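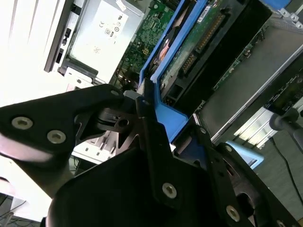

오래된 사진 파일은 왜 이렇게 정리가 안 될까?
찍을 때는 이름을 안 붙이고, 옮길 때는 통째로 복사만 하니까. 내 경우엔 그 버릇이 십 년 넘게 쌓였다.

3월, 밤 11시 반

드디어 시작했다! 보코드홀름(Wokodholm) 여행 폴더부터 열었는데 사진이 1323장이다. 그중 742장은 다른 폴더에 똑같은 게 또 있었다. 같은 부둣가, 같은 갈매기, 같은 청어 샌드위치가 끝도 없이 나온다. 그래도 지우면서 얼마나 신났는지 모른다. 흐린 아침에 페리를 기다리며 마신 커피 냄새까지 다 떠올랐다(그 커피, 정말 맛없었다).

규칙은 간단하게 정했다. 폴더 이름은 연도, 장소, 한 단어. 한 단어를 고르는 게 제일 재미있다. 보코드홀름은 '바람'으로 했다. 플로둠빌(Flodumville)은 '자두'와 '기차' 사이에서 한참 고민하다가 결국 '자두'. 시장에서 산 자두를 기차 안에서 다 먹어 버렸으니 둘 다 맞긴 한데!

1테라짜리 디스크 하나면 내 사진은 다 들어가고도 남는다. 그래도 한 군데에만 두지는 않기로 했다. 하나는 책상 서랍, 하나는 부모님 댁.
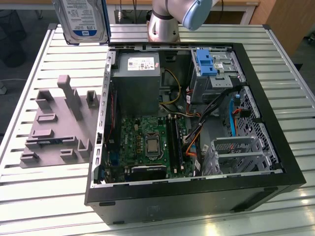
자정 넘어서

티데만(Tiedemann) 사진관에서 옛날에 스캔해 준 필름 폴더를 찾았다. 없어진 줄 알았는데 '새 폴더 3' 안에 얌전히 들어 있었다. 할머니 댁 마당, 감나무, 빨간 대야에 들어앉은 나. 약 60장쯤 되는데 한 장도 못 지우겠다. 초점 나간 것도 다 좋다. 눈 감은 것도 좋다. 이 폴더의 한 단어는 '감'이다.

디스크 라벨에 쓰인 숫자는 그저 용량일 뿐인데 요즘은 그걸 보면 괜히 설렌다. 저 안에 감나무가 몇 그루나 들어갈까 싶고. 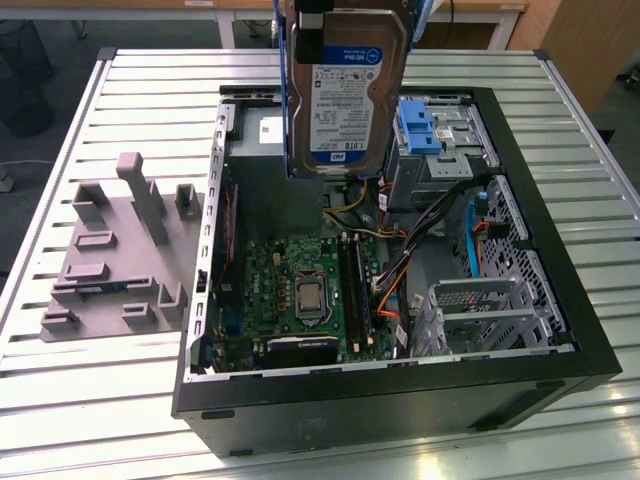 내일 할 것

아나르(Anar) 산책길 사진 날짜 맞추기. 카메라 시계가 한 시간 틀려 있어서 해 질 녘 사진이 전부 어긋났다.
감나무 사진 한 장 인화 맡기기. 큰 걸로!
동영상은 아직 열지 말 것. 열면 또 새벽까지 본다.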